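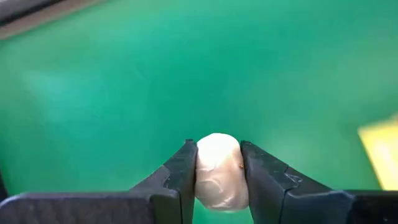 Photo: Tristorari / A. Kuusisto

Tristorari SG-2 Parallel Gripper for Soft Materials

Category: End Effectors > Two-Finger > Demonstration Units

Print this page | E-mail this page

The SG-2 is a two-finger parallel gripper for soft and easily marked parts. It is sold as a bare unit (order code 211) or as a kit with a wrist camera and cable set (order code 435). The photo is from the wrist camera at the May open day at the Zomura workshop, with a soft off-white lump held between the black fingers over a green surface. The sides of the lump are slightly flattened at the contact faces.

Specifications

Maximum opening: 166 mm
Control cycle: 3000 microseconds
Finger motion: parallel, both fingers driven
Finger finish: matte black
Finger mounting: two screws per side, no shims
Force setting: by software, stored per part

Demonstration

The soft-part station runs at each open day. Aleksi Kuusisto, applications engineer, operates the cell and changes the force setting between picks on request. The program has four steps: approach, close, lift, place. Closing stops when the force setting is reached. Width is not used as a stop condition, as hand-formed pieces vary too much in size.

Visitors may bring their own samples. Samples must fit the stated opening and must not leave oil on the fingers. Powdered goods are not accepted. The first run starts at 10 a.m. and the last at 3 p.m.

Notes for buyers

The tips are narrow and widen into a stepped body. Allow clearance for the body when picking between closely spaced parts. Wear marks on the outer faces do not affect grip. Replace a finger if the inner face is nicked.

The Sveinbjörnsson flange adapter is required for arms with the older bolt circle. It is ordered separately. Illinness controllers need firmware with force stop enabled before the gripper is connected.

Lead time is quoted with each order. Demonstration units are not for sale.

Tags: gripper, soft handling, wrist camera, open day

7 shares | 2 comments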